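Nilthorpe's Residual Insertion Method, Reviewed After a Season on Our Bench
by Meifang Xia
2024-11-21

I have been meaning to write this one up since February, when Yuzhen Qiu first sent me the Nilthorpe preprint with "you will like section 5" in the subject line. She was right, I did like it, and I have now spent long enough with the method to have opinions about the rest of it too (some of them fond, some of them a bit grumpy).

The short version, for anybody who hasn't read it: you take a policy trained on human demonstrations, freeze it, and then train a small correction on top that only wakes up near contact. The base policy gets the arm most of the way there. The correction handles the last bit, where parts rub and catch and a plain imitation policy tends to push harder in the wrong direction. It asks for 200 demonstrations per task, and the authors say the correction trains overnight on one ordinary graphics card, which matched our experience nicely. 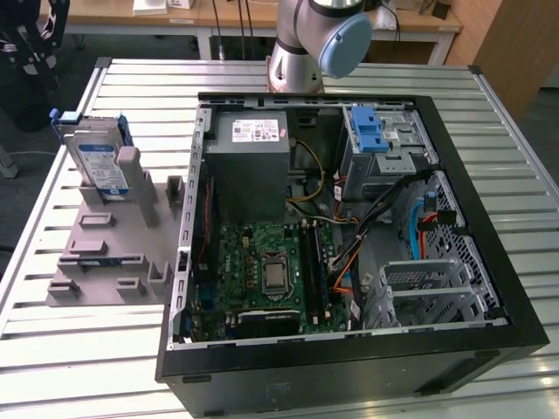

Desktop computers make a wonderful test for this sort of thing, and I wish more papers used them. Pegs in holes are fine for a first look, but a real tower is full of things that bend, snag and hide behind each other. With the case on its side and the panel off, the drive cage sits up in a corner with SATA cables plugged in close by, and a gripper has to be polite about all of it. Our fixture tray stands to the left of the case, so each task has two halves, one in the clutter and one in the open, and the method really does behave differently in the two.

In the clutter, I'd call it good with reservations. The base policy carries nearly all the load there, and if your demonstrations were hasty, the correction can't save you. Zixuan Gu recorded our first set and Wenjie Shen the second, and Wenjie's slower, fussier style gave us a far better policy from the same number of runs. I would have loved a paragraph on that in the paper!
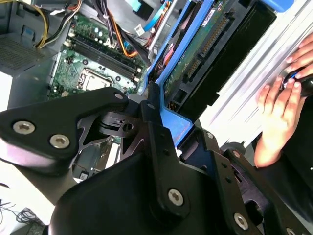 Wrist view inside the tower, with the drive in its blue caddy at right.

Cables are the weak spot. The correction reads force at the wrist, and a cable leaning on a finger feels, to the network, a good deal like a part that is slightly out of line. We had it nudging sideways against nothing much at all, over and over, in a way that was almost endearing until it was the end of the day. Guangming Dong added a 2 second timeout that hands control back to the base policy, and I'd suggest you do the same from the start.

Out at the tray it is another story, and this is where I became a fan. Slots with rigid walls are just what the correction wants. It makes these tiny searching motions, stops when the force drops, and goes on as if it had meant to do that all along.
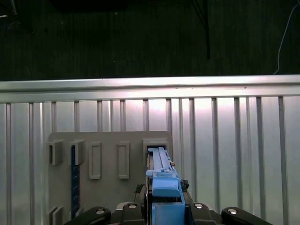

We ran 22 trials with the tray moved a little each time and never once felt the need to reach for the stop button, which I can't say of the method we were using before. The released code is tidy and the settings file has real comments in it, bless whoever wrote them. Setup took us an afternoon, most of it spent on the force sensor driver.

My remaining complaints are small. The logging is chatty, the plots in the appendix are too tiny to read without zooming, and the comparison with Trivira is done on tasks that suit Nilthorpe rather well. I'd like to see them swapped.

Would I recommend it? For rigid parts and decent demonstrations, yes, warmly. For anything with loose wiring, plan on the timeout and some patience. I'm giving it four stars out of 5, and Yuzhen would like it noted that she'd have given it the full set.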